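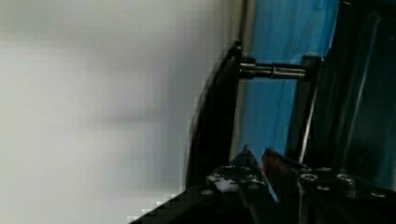 Anil Pinto told me to put the soup first, because the soup was the only reason he ever signed up and he figured other people would feel the same way. OK, Anil! The soup goes first.

Back when I was still working in the billing office at Heltia, I brought a pot of lentil soup to a potluck (cumin, a lot of lemon, way too much garlic) and three coworkers asked me to show them how to make it. So they came over. Then they came over again for rice, and then for roast chicken, and by the end of that year I had a waiting list for my own kitchen, my husband was eating dinner in the bedroom, and we'd run out of chairs. That's how Thevar Cooking School got going. Thevar is my mother's family name, and she taught me everything except pie crust, which I learned from library books and a great deal of crying.

We opened our doors on Dec 1, 2021, at the bottom of Brerorness Hill in Lanport, in what used to be a shoe repair shop. It smelled like polish until July. The rent was good, there's parking behind the building, and the front window gets sun all morning, so I keep basil there and try to stop people from picking it bald.
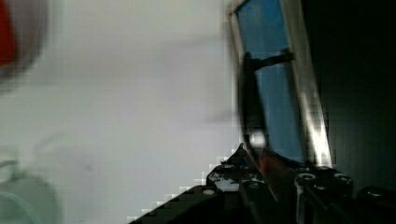

The classes themselves are small, and I'm stubborn about that. I tried a big one in the first winter and I spent the whole evening running from one end of the room to the other while somebody's onions burned. Now I keep it to a size where I can smell everybody's pan. You cook your own dinner, start to finish, and you eat it with the rest of us before you go home. If it comes out bad we eat it anyway, with bread.

What do we teach? Weeknight food, mostly. Eggs, beans, soups, a decent salad dressing, what to do with a whole chicken, pasta sauces that don't come out of a jar. There's a knife class for people who are scared of knives (I was one!) and a Saturday-morning kind of class for kids with a grown-up, though we move it around when school's out, so check the schedule. I don't teach wedding cakes and I don't teach sushi. There are people in town who do both much better than I could.

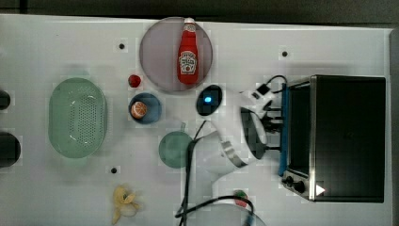 On the table: ketchup on its plate, a blue bowl, the big colander

So far 292 people have finished the beginner course, and I still get pictures of dinners from plenty of them. My favorite was a shepherd's pie that had slid clean off the counter and landed right side up. Our recipe binder is up to 2 volumes now, both of them sticky, and you can copy anything you like out of either one. We also do a free soup night when the weather turns, and last year the donation jar brought in $3,537 for the Lanport school lunch fund. I had been hoping for $1,000, so I cried again.

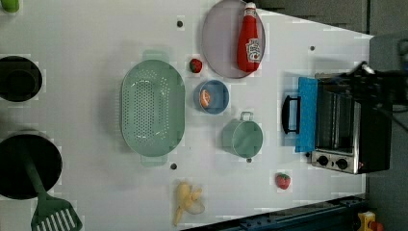

People ask what they should buy before their first class, and I'd say buy hardly anything. Get one good knife, one heavy pot with a lid, and a cutting board big enough that your carrots stay on it. Skip the gadgets. I will make a case for a big oval colander, though, like the pale green one on our white table, with a flat tab at each end to hold it by. I like that shape so much more than the round kind for draining greens or a pound of spaghetti. A toaster oven is nice too if your kitchen is small, and I used one for years before I had a real oven that heated evenly.

Bring an apron if you have one, or borrow one off the hooks by the door. Wear shoes you don't mind dripping on. Tell me about allergies when you book, please, and not when the peanuts are already in the pan. Gift cards are at the front desk, and the phone gets answered most afternoons, by me, probably with flour on it.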